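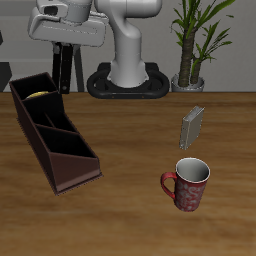 1/ Sim desk-tidying thread, part whatever. Been heads down on the grasp planner rewrite for Portela and finally have stuff worth posting. Caddy, mug, thin silver-gray thing standing on its edge, one arm. Sounds easy. Was not easy.

2/ Setup quick: everything is rendered, nothing real got hurt. Two views going into the stack. One fixed, looking across the table at the arm. One on the wrist, looking down past the fingers. Planner sees both, the old one only used the fixed view and guessed the rest.

3/ Old planner = Drudalico, if you used it you know. Sample a pile of grasps, score, pick the top one, pray. Worked fine on blocks. Desk stuff has handles and rims and slots and it just fell over.

4/ New one does three passes. Coarse pose from the fixed view, go to a hover, then re-plan from the wrist view before closing. Extra pass costs time. Worth it. I was getting grasps planned on a pose that was already stale by the time the hand arrived.

5/ Someone asked how stale. 9 control ticks on a bad run. At approach speed that is plenty to clip a rim.

6/ Wrist view is where all my problems live btw. Next post is what the planner has to work with up close.

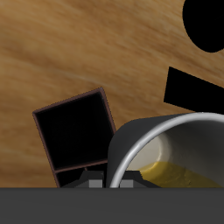 Rangi Waaka
robot software, mostly motion planning. opinions mine, bugs also mine

7/ Cup on the right with yellow stuff in it, box on the left, almost touching. Look how little room there is between them. Gripper body eats the whole bottom of the view. So whatever is under that band, planner has to remember it from before or make it up.

8/ First version made it up. Treated hidden = free space. Yeah. Drove a finger into a box wall and the sim solver sent the box to the moon.

9/ Fix was boring. Keep a little occupancy grid in the table frame, anything last seen as occupied stays occupied until a camera really sees it empty. Decay turned way down. Should of done that in April.

10/ Also had to mask the hand out of the depth. The mask was 13 pixels too small at the top edge, so the planner kept seeing a thin wall floating right in front of itself and refusing to move. Two evenings. TWO.

11/ Dark insides are the other pain. The caddy slots render near black so my color segmentation calls them one big blob. Dividers vanish. I stopped asking the segmenter about slots at all, I fit the caddy model to the outer rim and read the slots off the model.

12/ Rim fit is good when you can see two corners. With one corner it flips sometimes. Working on it.
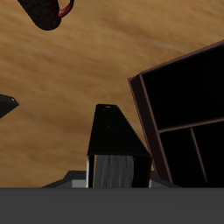

Wrist view, organizer leaving the view on the right, mug handle top left. Hard one for the rim fit.

13/ The tall black thing low in the middle got me too. Flat, almost no texture, small hole near the top. Detector kept splitting it into two objects, the top face and the gray panel part underneath. Two objects means two grasp candidates inside one object. Planner happily picked the seam.

14/ Merge step now: if two masks share a long edge and the depth is continuous across it, glue them. Dumb rule, works. Broke exactly one thing (mug against book) and I can live with that until I cant.

15/ Tooling bit. I log every candidate grasp with the reason it got rejected. Last batch, 2,435 candidates on one scene. Scrolling that by hand is how you lose a weekend so I wrote a viewer that colors them by reject reason. Most useful thing I made all year, it is about 200 lines and ugly.

16/ First thing the viewer showed me: most rejects were wrist collision with the caddy, none of them were reach. I had been tuning reach weights for weeks. lol

17/ Now the carry part. Holding a cup with something in it means you dont get to tip it however you like, so the path planner gets an orientation cone. Tight cone = safe and slow, or no path at all. Loose cone = fast and you can guess.

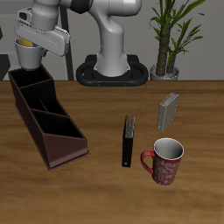 Cup over the back end of the caddy, cone constraint on.

18/ That pose is the one I care about. Arm is curled over itself, hand is way out left, and the cup still has to stay inside the cone. Old planner would of gone the short way thru a wrist flip.

19/ Trick was seeding. Give the optimizer 7 starting arm configurations from a cached set instead of one from wherever the arm happens to be. Run them in parallel, keep the best that passes the collision check. Stole the idea from my own Flirkmont code, which I had forgotten I wrote.

20/ Still bad: tall thin stuff standing on edge. The book and the black binder. Approach from the side and the fingers want the same space the mug is in. From the top the opening has to line up within a couple degrees. Wrist re-plan helps, not enough yet.

21/ Also placement. Getting the thing to the slot is one planner, letting go of it well is a whole other planner and right now mine is "open fingers, go up". Next on the list.

22/ To the people asking: control side is just impedance at the hand, low stiffness along the approach axis, stiff everywhere else. No learning in that part. Perception is learned, planner is not.

23/ Code is going up under the Traltix repo once I rip out the hardcoded paths. Viewer first, planner after. If you want the reject logs in a sane format tell me what format, I have csv and regret.

24/ ok back to the rim flip bug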